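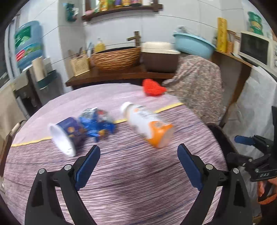

Où vont les gobelets en carton usagés ? Dans le sac des déchets non recyclables, à cause du film intérieur ; les bouteilles en plastique partent au bac de tri, bouchon vissé.

**5 juillet 2019 – rangement de la table, coin cuisine**

État au début du relevé : sur la nappe à rayures lilas et blanches, un gobelet en carton renversé, un sachet de snack bleu froissé, une bouteille blanche à bande orange couchée. Tissu tricoté rouge vers le bord du fond. Ruban jaune en diagonale sur la nappe, à laisser en place.

Ordre retenu :

1. gobelet
2. sachet
3. bouteille
4. tissu rouge, plié en 4, posé sur la chaise

Le sachet passe avant la bouteille. Dans l'ordre inverse (essais de juin), il glissait dès qu'on tirait sur la nappe. Weidong Guo préfère commencer par la bouteille ; à comparer sur la même nappe, pas sur la toile cirée Jiltex, nettement plus lisse.

Nappe : secouer dehors, ne pas laver tant que le ruban est dessus. L'adhésif Trernov laisse un résidu après passage en machine. Si le ruban se décolle aux extrémités, le refaire sur toute la longueur ; les raccords se soulèvent en 2 jours. Rouleau de rechange dans le tiroir, réf. 3387.

Plan de travail : la grande corbeille en rotin reste près du robinet, la boîte beige à sa droite, le porte-ustensiles à sa gauche. Xia demande qu'on ne déplace plus la corbeille vers la table, l'anse du tiroir étant alors inaccessible. Flacons et bocaux : sur l'étagère en bois, étiquettes vers l'avant. Pas de bocal ouvert en hauteur.

Bassines : les ranger vides et essuyées. Sacs transparents à plier à part, à plat, dans le tiroir du bas.

À faire :

- [ ] racheter des sacs de tri (Lillutham, lot de 2000, voir si un conditionnement plus petit existe)
- [ ] peser les déchets par sac avant dépôt
- [ ] reprendre l'étiquetage des bocaux, encre effacée sur les plus anciens
- [x] vider le tiroir du bas

Question ouverte : garder ou non le tissu rouge sur la table entre deux rangements. Il retient les miettes et il faut le secouer séparément. Voir avec Weidong avant de modifier la fiche.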